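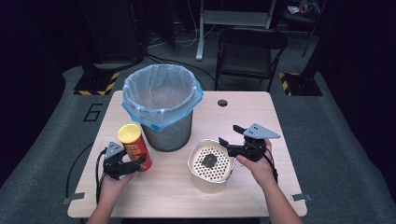 The Trurnus Open Day is a public demonstration of robot training methods held each March at the Flondden workshop. It is run by Stolladex, a company that develops control software for two-armed robots. The event is best known for its tabletop sorting demonstration, in which operators use hand-held grippers to record everyday tasks that are later used to train a robot arm.

Background

Stolladex moved into the Flondden building after several years of renting shared laboratory space. The first open day was a closed visit for suppliers and lasted one afternoon. Sinan Oral, then head of the company's hardware group, proposed opening it to the public after visitors asked to try the equipment themselves. The event took its name from Trurnus, the company's internal name for its recording program.

Later editions kept the same general plan: a short talk, a walk through the workshop, and a long period in which visitors could watch the stations at work. A program note for the fourth edition lists 11 stations. Attendance at that edition was given as 90, the limit set by the fire rules for the building.

Equipment

The recording stations use a pair of black hand-held grippers, one for each hand. Each gripper has two jaws and carries a gray triangular mounting plate. A black cable runs from each unit. The operator works directly on the objects, with no robot arm involved at this stage. The position of each gripper and the opening of its jaws are stored together with video and are later matched to the motion of an arm fitted with similar jaws.

Stations are laid out on carpeted floor, with work positions marked by large black-outlined numbers. The bases of equipment stands are set off with black-and-yellow hazard striping. The standard work surface is a table with a light wood-grain top.

Demonstration tasks

Tasks shown at the open day are drawn from household and office work. They are chosen to cover a range of shapes and to need both hands at least part of the time. The best known is the table-clearing task, which uses ordinary items such as a cylindrical chip canister, a container with a perforated lid, and a wastebasket lined with a plastic bag.

Cylindrical objects are treated as a separate group in the task list. A canister gripped too near one end tends to tilt when lifted, and a wide body leaves little spare travel in the jaws. Operators are told to close the jaws across the middle of the body where the layout allows it. Lined wastebaskets raise a different problem. The rim of the bag moves when touched, so its shape is never the same in two recordings, and the release point has to be kept clear of the fold.

A recording is kept if the object is released inside the target area and neither gripper strikes the table. Failed attempts are labeled and stored separately. The session target for one task is 56 accepted recordings, after which the objects are moved to new starting positions. A full set for a single task contains 1,000 recordings.

Visitor program

Visitors watch from outside the marked floor area. After the main demonstration, small groups are allowed to use a spare pair of grippers under supervision. Practice recordings made by visitors are deleted at the end of the day and are not added to the training set.

Barış Tokgöz, who led the visitor program for three editions, wrote the operator guide handed out at the door. It covers grip strength, cable handling, and the order in which the two hands should move. The guide advises new users to keep the idle gripper open and above the table while the other is carrying an object.

A second demonstration, called Ateş, shows the recorded tasks being repeated by a two-armed robot at reduced speed. It was added at the third edition. Ateş is run behind a barrier and can be stopped by any member of staff.

2020 edition

The fifth edition was scheduled for March 24, 2020, and was canceled earlier that month. The operator guide was issued as a download in its place, with a revised section on handling round containers.

See also

Bimanual manipulation
Learning from demonstration
Parallel-jaw gripper
Teleoperation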